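Siravlow Project: Progress Report to the Ulcombe Fund
Period ending September

Thank you, as always, for your patience with us between reports, and for the thoughtful questions you sent back after the last one. I have tried to answer them as I go, so please forgive me if this wanders a little.

When we wrote to you in the spring, we were still deciding how to teach the arm to tell soft things apart at the sink. Dishcloths, sponges and the like are harder than plates (a plate keeps its shape, bless it), and our first method, which we call Tazi, treated every item as if it had one fixed outline. It did very nicely with sponges and rather badly with anything that could be folded. You may remember the long table of misses in the appendix.

Over the summer we moved to a second method, Grimier. The main change is that the arm no longer settles on a grasp from one look. It takes 3 looks on the way down, from different heights, and keeps its guess open until the last of them. We were nervous about this, as it makes each pick slower, and our original proposal to you promised speed. I'll say plainly that we have traded some of that away and I think we were right to do it.

The training set now stands at 4,000 recorded picks, all gathered at our own bench sink, and we held back 140 that neither method had seen. On those held-back picks Grimier did better than Tazi on cloths, which was the whole point, and came out level on sponges, which was a relief. The place where it still struggles is when a cloth lies close to the rim of the tray. The fingers come in at a poor angle there and the guess tends to jump between looks. We have 2 ideas for this. One is to let the wrist tilt earlier in the approach, and the other is to add many more rim cases to the training set. The second is dull work but we know how to do it, so that is where we've started.

You asked about blur, and it was a good question. The wrist camera moves with the arm, so a fair share of what it records is smeared, and in the Tazi days we simply threw those views away. We now keep them. Grimier seems to be steadier for having learned from them, perhaps a bit like a person who has practiced reading on a bumpy bus, though I would not want to lean on that too hard until we have run the comparison properly. That run is set up and should be finished well before the next report. The same goes for the question of whether color is doing too much of the work, which one of your reviewers raised and which has been bothering me ever since. 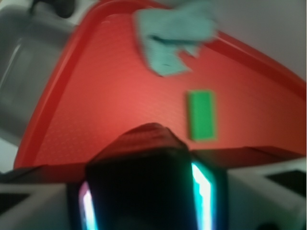

Wrist camera view over the red tray, with a pale blue-green cloth near the upper rim and a green block by itself on the open surface. The motion blur is typical of the views we now keep.

On the practical side, we are within budget on everything except storage, where keeping the blurred views has cost us more disk space than planned. We would like to move a little from the travel line to cover it, if you are agreeable. Our standing call is still on Tuesday and that would be a fine time to talk it over.

For the coming period we plan to finish the blur comparison, collect the rim cases, and try the earlier wrist tilt on the bench. We will also repeat the held-back test with trays of other colors. If the tilt works we may not need as many rim cases as I fear, and I will let you know as soon as we have a feel for it.

With warm thanks from all of us at Siravlow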